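From: Vichien Saithong
To: small-claims-and-mediation list
Date: 6/4/23
Subject: Re: Fixed-fee mediation before issuing, worth it?

Balthasar, thanks for writing it all out. I've left the main part in so people can see what I'm answering.

> Balthasar Camenzind wrote:
>
> We're in dispute with Tondow over the drainage work at the Acharya
> Road units. They want 2000 more than the quote, we say the extra
> was never agreed. Their solicitor has suggested a fixed-fee session
> through Irkier, 2 hours, each side pays half. The brochure says
> most cases settle on the day. It seems a sensible way to avoid
> court and I'm minded to sign this week. Has anyone used them?
> I gather a judge can mark you down on costs if you say no.

I haven't used Irkier, so take this as general grumbling from someone who has sat through a fair few of these.

"Most cases settle on the day" tells you very little. Settle at what? I have seen people settle because the clock said there were ten minutes left and the mediator had his coat on. If you go in owing nothing and come out paying half, the brochure counts you as a success. Ask them how many cases are in that figure and how many were building disputes. When I asked another outfit the same thing, the answer was 54 cases, with neighbours' hedges and unpaid invoices all thrown in together.

Then the fee. Fixed for how long? Read the page about overruns. With Disimow (my own case, last August) the session was fixed and the "reading in" was extra, and so was every phone call afterwards. We had a bundle of 40 pages, hardly a lorry load, and still got a bill for it.

I'd also want to know who picked the mediator. You say the other side's solicitor put the name forward. That may be perfectly innocent, but how often does the firm send them work? A straight question in writing should get you a straight reply. If it doesn't, propose someone else.

On costs, you're partly right. Flatly refusing or ignoring the offer can look bad later. Asking sensible questions first is a different matter, and so is suggesting another mediator or a later date. Keep the emails. Mark anything about figures "without prejudice" and keep it out of the letters about arrangements, or you'll end up arguing over what the court can see.

And please don't sign this week just to get it off the desk. Is there a limitation date coming up? If there is, mediation won't stop the clock by itself and you need proper advice on that before anything else. You didn't say when the work was finished.

What does the quote say about variations? If it says they must be in writing and Tondow have nothing in writing, I can't see what you'd be paying Irkier to find out.

Vichien

Attachment (1): 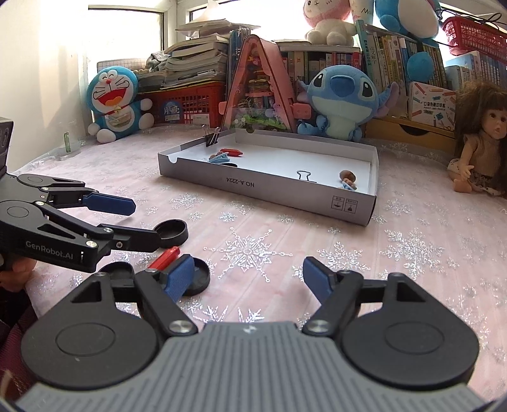

Grippers over the snowflake tablecloth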